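**Progress report to Zenmont – Lirkley two-arm handling project**
Oct 29, 2024

Thank you again for your patience over the summer. I promised you a frank account of the trouble we had in June, so let me start there and get to the cheerful part afterward.

The short version is that the left gripper let go when it shouldn't have. We were well into a long set of hand-over trials with keys and keychains, and on trial 200 the fingers opened with no command from the operator. The safety stop did its job and no one was hurt, but we shut the cell down all the same and went through the logs line by line – all 3938 entries, with a good deal of coffee. The fault was a worn connector on the gripper cable, which lost contact whenever the wrist turned far enough. Bruvus sent a replacement cable, and we have added a pull test to the start of each session.

Since then we have run 300 trials without a single unplanned release, and I can't tell you how happy that made everyone in the Usman lab!
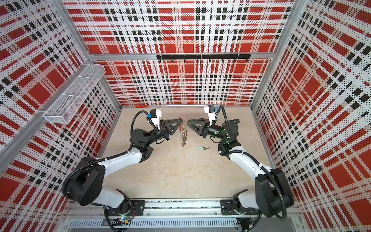 Will the fault push back the final delivery date? We expect to finish 33 days later than planned, with no change to the budget you approved.

The full fault log is ready whenever you would like it, and I'd be glad to go over it by phone.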